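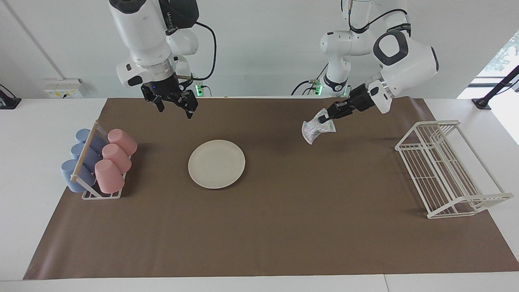 Peninah Kariuki took up her post as director of international school partnerships at the Mandeo Foundation in December, at a moment when the foundation is preparing to sign its largest agreement to date. Under the terms now before the education ministry, Mandeo would assume the day-to-day management of 2 secondary schools in the Trokari district, while ownership of the land and buildings would remain with the state.

Speaking at the foundation's offices on 3 Jan 2023, Kariuki said the agreement had been under negotiation for longer than either party expected.

"The ministry asked us to begin again on the question of staffing, and we agreed," she said. "Teachers in Trokari are public employees. They wished to keep that status, and the first draft did not make it clear that they would."

The revised text provides that all teaching staff will remain on the public payroll. Mandeo will appoint the head of each school, subject to ministry approval, and will pay for textbooks, meals and building repairs. Enrollment at the larger school stands at 600 students and at the smaller one at 500. The foundation intends to hold both figures steady for the first year.

Asked whether families would face new charges, Kariuki said they would not. "There is no tuition fee in the agreement and no provision for introducing one. If a future board wished to change that, it would have to return to the ministry and negotiate a new text."

Some members of the district council have objected that the schools were offered to a foreign body without an open call. Kariuki declined to comment on the ministry's procedures but said Mandeo had supplied its accounts for review. "We were asked for documents and we provided them. The council has the same set – it was delivered before the holidays."

The curriculum will continue to follow the national program. Two afternoons a week will be set aside for language instruction, which the foundation already offers at its school in Nidero. Kariuki, who oversaw that school before her present appointment, described the early months there as difficult.

"We opened with timetables that had been written at headquarters, and they did not suit the bus schedule," she said. "Students from the outlying villages were missing the last lesson. We moved the whole day forward, and I would want that settled in Trokari before the first bell."

An outside review of the Nidero school, carried out by the consulting firm Pitkänen, recommended smaller classes in the lower grades and a written complaints procedure for parents. The procedure is in place. Class sizes, Kariuki acknowledged, are still above the recommended level.

The ministry has not announced a date for the signing. Parents at both schools will receive a printed copy of the agreement once it has been approved.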